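Bolari Community Seed Library: progress report to the Nornico Fund
Second grant period
Prepared by Victor Rweyemamu, project lead

What a spring we've had! When we wrote to you in January the seed library was a row of borrowed drawers and a very hopeful sign-up sheet. Since then we've moved into the old reading room on Gomo Street, the shelves are up, and people are coming in with envelopes of their own seed before we've even asked them to.

Membership stands at 300 households, and we've lent out 900 packets so far. Beans went first, as they always do, followed by squash and the short-season tomatoes. The flower drawers surprised me. We stocked them lightly, and zinnias and cosmos were gone within the first few Saturdays (one member took up half a parking strip with them, and I walk past it on purpose now).

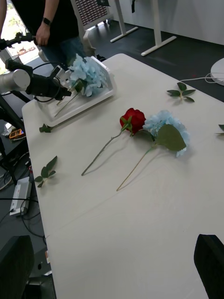 What happens if a member can't return seed in the fall?
They stay a member and can borrow again next year. We ask for seed back from the easy crops only, and a bad season is a bad season.

Your reviewers raised that point last time, so we've printed the wording on the back of the membership card. It has made conversations at the desk much easier, especially with first-time gardeners who were worried about owing us something.

Germination testing took longer than planned. We meant to test every donated lot before lending it, but the damp-towel method needs steady warmth and the reading room is chilly in the mornings. A secondhand heat mat fixed that. We have tested 20 lots and passed 19 of them; the failure was a jar of very old parsnip seed, which surprised no gardener in the room.

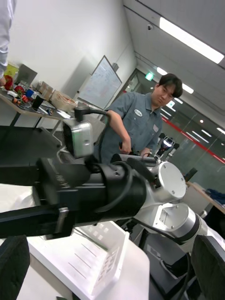 Page last changed: Sunday, May 31, 2026

Spending is close to the plan. Shelving came in under budget and the printing of packets came in over, mostly on account of the two-language labels, and the two nearly cancel out. We'd like your okay to move the small amount left in the shelving line over to envelopes and desiccant. The revised sheet is attached to the emailed copy of this report.

The Oprea branch has asked whether it can host a second set of drawers, and I'm thrilled about this! They have a dry back office and a garden club that already meets there. We would start them off with beans, peas and lettuce, and hold back anything that crosses easily until their members have been through the seed-saving class.

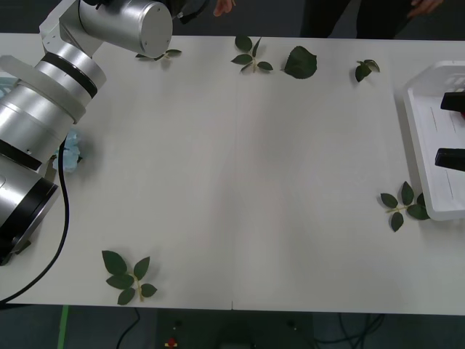
Arm and cable at the long white table.

Next up are two evening classes on saving tomato seed, a proper catalog that people can search from home, and a drying rack for the fall returns. The catalog is the piece I'm least sure of. Our records are split between a notebook and a spreadsheet, and the variety names don't always match, so we'll clean those up before anything goes online. Please send questions about the budget change to me directly, and come by on a Saturday if you can. The pole beans outside the front door are already past the windowsill.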